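Room attendants wanted - Plemirby Hotel, September start

2 positions open, full time, we need people quick. Housekeeping on the guest floors plus some wardrobe and pressing work for long stay guests. Experience nice to have, not required. We train.

What the job is, day to day:
Making beds, duvets squared, pillows propped at the headboard. Dusting lamps, nightstands, picture frames. Guest clothes left out on the bed get hung or folded, never moved to a chair and forgotten. Jeans too. Carts stocked before you leave the floor. Linen down to the laundry room by 2.
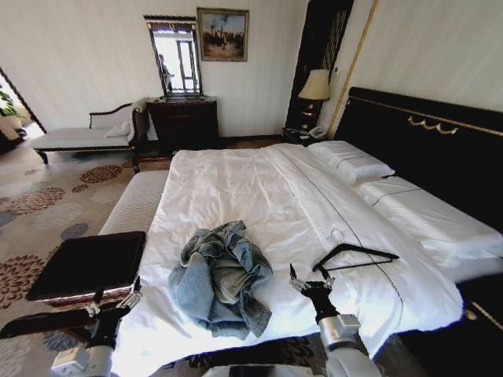

Guest room, jeans and hanger on the bed. Clothes get put away before the duvet is straightened.

Shifts start at 6 in the morning, 5 shifts a week, schedule posted ahead. Uniform and lunch provided. Shoes are on you - closed toe, dark, no heels. Paid training the first 2 weeks, you'll be paired with somebody on the floor the whole time.

You should be ok with stairs, lifting matresses at the corner, being on your feet. Basic English for talking to guests. Other languages a big plus. Careful with other peoples things, that matters more to us than speed.

To apply: come by the staff entrance on the Bilgin Street side, between 2 and 5 in the afternoon, ask for Yavuz Ekinci in housekeeping. Bring ID and one reference. No resume needed. Or call the front desk, extension 772, and leave your name and number - we do call back.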